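Galería: retirada de envases y envoltorios en cocina

Cocina de Skorholm, proyecto Brevosero. Fecha de la sesión: 11 de septiembre de 2022. La mesa se cubre con mantel textil; el material ligero se agrupa en el centro y el recipiente de descarte queda en el suelo, junto al borde.
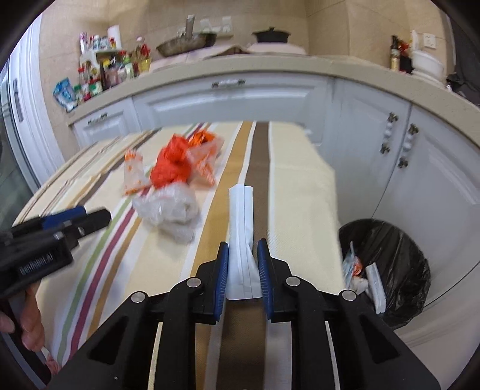 Lectura: 3 min

Mesa con mantel de rayas. Bolsas de plástico arrugadas en la zona central -- una rojo anaranjada, otra translúcida con puntos naranjas -- y tira de papel blanco doblada, en vertical. A la derecha, cubo redondo con bolsa negra.

Criterio de orden: primero el papel, después el film y por último las bolsas con asas. El film transparente se revisa aparte; tiende a quedar adherido a otros envoltorios.

La encimera no forma parte del área de trabajo. Botellas de condimentos, cesta y olla se mantienen en su sitio.

Registro acumulado desde febrero: 1.510 piezas en 13 sesiones. Hojas de recuento: Yến Khúc. Revisión: Định Ninh.

Siguiente galería: cajones y menaje, cocina Nallov.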